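Fillerham Wet Skin Pad, box of 6
Reviewed for recording robot suturing demonstrations

We have been through two boxes of the Fillerham pads, and part of a third. They are sold mainly for students practising by hand. We bought them to record a surgeon driving a pair of robotic instruments, so that a policy can be trained on the recordings. That is a different job from teaching someone to tie a knot, and some of what follows won't matter if you only want to practise at the kitchen table.

Price and what you get

A box was $226 delivered to us. Each pad comes sealed in a pouch with a little fluid in it. There is a folded sheet of instructions, which covers storage and not much else. No tray or clamp is included. We use the Plarness base from our old setup, and the pads fit it if you trim one corner. Fillerham sells its own base, which I haven't tried.

Surface

The main reason to buy these over the flat silicone ones is the surface. It has a fine pore texture and a slight curve, and it holds moisture well. Our earlier recordings were all done on a smooth, dry pad in a single even colour. The model trained on those did well on that pad and badly on anything shiny. It would lose the thread wherever there was a bright spot near it. Glare was something we had been trying to keep out of the pictures, when it should have been in them from the start.

With the wet pads the glare moves around as the surface is pulled, and the instruments throw real shadows into it. It makes the recordings harder to label. Satish Venkataraman does most of our labelling and his time per clip went up noticeably in the first week, mainly on frames where the thread goes into shadow. We now mark those stretches as "thread not visible" and don't try to guess.

How it takes a needle

Resistance is good on the first pass and drops off if you go back through the same hole. The edges hold a stitch without tearing as long as the bite isn't too shallow. Vivek Bhardwaj, who drives for most of our sessions, rates it as a bit stiffer than he would like at the surface and too soft underneath. He got used to it in an afternoon. I would not call it close to the real thing, but for our purposes it only has to punish the same mistakes, and it mostly does. Pull sideways too hard and the edge lifts. Let go of the needle too early and it rolls over.

We get 24 stitches from one pad before I retire it. You could get more. After that point there are old holes close to where the new ones need to go, and the needle tends to find them. A person would correct for that without thinking. In a training set it shows up as a path that bends for no visible reason.

Leave the old stitches in

Our first plan was to cut out every finished stitch and reset the pad, so each recording would begin from the same clean state. I would advise against it. It takes a long time, it chews up the edges, and you end up with a model that has never seen a half-closed cut. Now we record straight along the line and leave the finished ones where they are. Every clip starts with a different number of knots and tails lying about, and the policy has to work out which end of thread belongs to the current stitch. The failures we see in testing are much less silly than before.

We keep the bad takes as well. A dropped needle followed by a proper regrasp is worth more to us than another clean pass. Anything that ends with a person reaching in by hand gets thrown out.

Recording with it

We log with Vumach, which stores the instrument motion beside the video from a fixed camera and from small cameras mounted close to the instruments. That part isn't specific to the pad, but a couple of things came up that were.

The first is exposure. Auto exposure and a wet surface do not get along. The level jumps every time a highlight passes through the middle of the view. Lock it before you start and check it again once the pad is wetted.

The second is fluid on the close cameras. If you overfill the pad, droplets get flicked up when the thread is pulled through. Use a spray bottle, give the pad a light mist, and wipe the lenses between takes. The instruction sheet tells you to pour the pouch fluid over the pad, and for camera work that is far too much.

The third is drying. Under our lamp the surface goes dull after 90 minutes. It still sews fine, but the look changes enough that we treat it as a separate condition and write it in the session notes. A fresh mist brings most of the shine back.

I was asked by a group in Cáceres whether the close view is worth the trouble, since it is blurred wherever the instrument's own shaft is near the lens. For us it is. The fixed camera is better for knowing where you are along the cut. Wrapping the thread is another matter, and we have had much better results on that step with the close view included.

Consistency between pads

This is my main complaint. Colour varies from pad to pad, from a pale pink to something a good deal warmer, and one pad in our second box was visibly thinner at one side. The colour I can live with, and for training it may even help. The thickness I can't. Needle depth on that pad was off through the whole session and we dropped the lot. Fillerham replaced it without an argument, but we lost a Wednesday to it.

Check each pad by pressing along both long sides before you clamp it down.
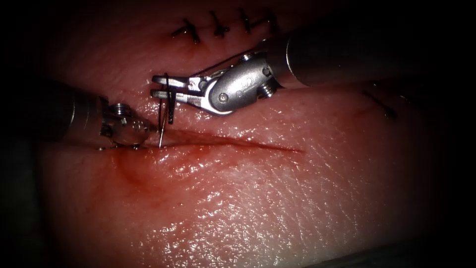
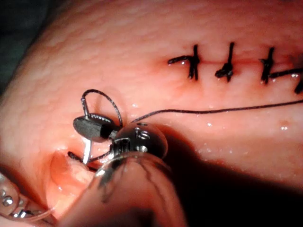
First, the fixed camera, with the needle at the left end of the incision. Second, the close camera, with a loop of thread above the jaw.

Good points
Realistic glare and pore texture
Holds a stitch well
Old stitches can stay in while you carry on

Bad points
Thickness varies
Instruction sheet calls for too much fluid
No base in the box
Expensive if you retire pads as early as we do

Would I buy it again? Yes, and we have another box on order. If you are recording only reaching and grasping, a cheaper dry pad will do and you should save the money. For driving the needle and tying, I would start with these, and I would put at least one full pad through before keeping any of the data. Store the spares flat. Ours were left standing on end for a few weeks and came out with a bend that took two days under a book to fix.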